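Part-time plater wanted, Tidum test kitchen

Posted Sun 4 August by Wesard

Wesard puts together the party food pages for the Bolger catalog and a handful of smaller clients. Most of what we do involves a plate, something to go on it, and a long disagreement over which way it should face. Our last plater has gone off to do wedding cakes, where the disagreements are apparently shorter. We need a new one.

The job is based in Tidum, on the second floor over the tile store. It runs three days a week through the fall, with a good chance of more once the holiday pages start.

What you'd be working with

Right now it's the fall table. That means a green tabletop, a black backdrop, a lavender plate and buns shaped like pumpkins. The buns are cream with orange stripes, and they look good from nearly every side, so choosing the side will take you most of the morning. One goes on the plate. Its partner sits on the green to the right, and how far to the right has been known to come up at lunch.

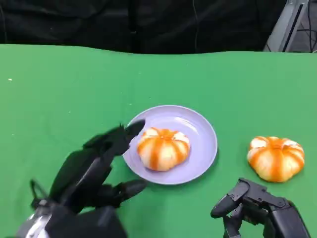

What you'd be doing

Setting out plates, food and cloths from a written plan, then setting them out again when the plan changes.

Checking that the plate is clean. Then checking the rim, where the thumbprints live.

Keeping both buns in a pair looking like a pair. If one gets a dent, you find its replacement, and you find it before the client does.

Swapping items on and off the same plate without shifting the plate. Seasonal pages share a layout, so the bun spot may be taken by something yellow-orange and shiny an hour later, with a second one waiting on the green beside it. The spacing matters every bit as much for these as it does for the buns, and they are less forgiving of fingers. 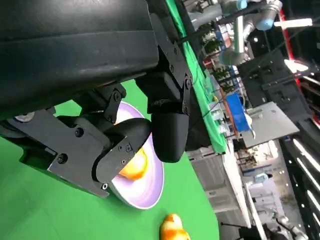 What we're looking for

Steady hands and a decent eye. Restaurant, bakery or store window experience is welcome, and so is a long history of straightening other people's picture frames.

You should be comfortable standing for a good part of the day and lifting a crate of plates up one flight of stairs. There is an elevator. We have learned not to put plates in it.

You should also be able to hear "a little to the left" many times over without taking it personally. The person saying it will usually be right, and will be unbearable when they are.

No drawing skills needed. No food styling certificate needed either – if you have one, good for you, bring it along and we'll admire it.

Hours and pay

Three days a week, starting at 10 in the morning. The days are fixed a month ahead and we do stick to them. Pay is $500 a week, plus a one-time $2,000 bonus if you stay through the end of the holiday pages. Lunch is provided. It is often the food from the day before, so a fondness for buns would help.

Parking is free behind the building. The Stundholm bus stops across the street, more or less when it says it will.

How to apply

Send us a short note about yourself and one photo of a plate you have set. Any plate, any food, your own kitchen is fine. Tell us in a sentence or two what you would move if you had another try at it. Leave out the cover letter about your lifelong passion for crockery. We got a lot of those in July.

Shortlisted people will be asked in for a paid half-day at the green table.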